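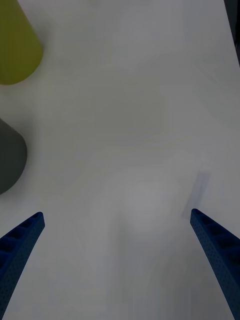 The table top, from above. It is matte and light gray-white.

How to clean a matte white table without making shiny spots?

Asked by Genji Kaneko, April 13, 2012

Hello everybody. I have a work table with a pale top, between white and gray, and the surface is matte and smooth. I bought it second hand from a small office which was closing, so I do not have any paper with it and I do not know what material it is. The seller only told me the name Ploltarico, but I can not find this name on any label.

My problem is that the top looks uneven in some light. There are soft patches, a little darker or a little lighter, and I can not feel them with my finger. There is also a faint smudge, gray-blue, with no clear edge. I tried warm water and a cotton cloth. The smudge became maybe weaker, but I am not sure.

My wife wants to use the cream cleaner from the kitchen – I am afraid it will polish the matte surface and then we have a shiny circle forever. Is there a safe way? I use the table every day for paper work and some small repairs, so it does not need to be perfect, but I would like it to be even.

Share (2)

2 answers

Answer from Yokoyama

Please do not use the cream. I did this on a matte shelf in September and the place is still shiny when the lamp is on.

First you should find out if the patches are on the table or only in the light. Turn off the lamp, open the curtain and look from the other side. If the patches move when you move, it is only shadow or reflection and you can stop cleaning. I cleaned my desk for two evenings before I understood this.

If the smudge stays in the same place, do like this. Put one drop of dish soap in a bowl of warm water. Make a soft white cloth damp, and wipe the whole top from one side to the other side, not only the smudge. Then wipe again with clean water, and dry it with a second cloth. Soap that stays on the table makes its own gray film, so the clean water is important.

If you still see the mark after it is dry, you can try a white eraser, the kind for pencil. Rub very lightly and first try on the underside or near the back edge, if it is the same material there. I would not use the melamine sponge. It is a very fine sandpaper and it can change the matte finish.

Alcohol can help with ink, but you do not know what the top is made of, and with a painted surface it can take the color away. So I would keep it for last – one small test, then wait until the next day before you decide.

Helpful? 81 people said yes

Answer from Enduvgate

we use Pritura spray for everything at home and never had a problem. just spray and wipe. or put a big desk mat on it

Comment from Genji Kaneko: Thank you both. I will look at it in the morning with the curtain open and then try the soap. The mat is also a good idea but I like the color of the table.

2 comments hidden. Show all

This site uses cookies to remember your settings. By continuing you accept our cookie policy. OK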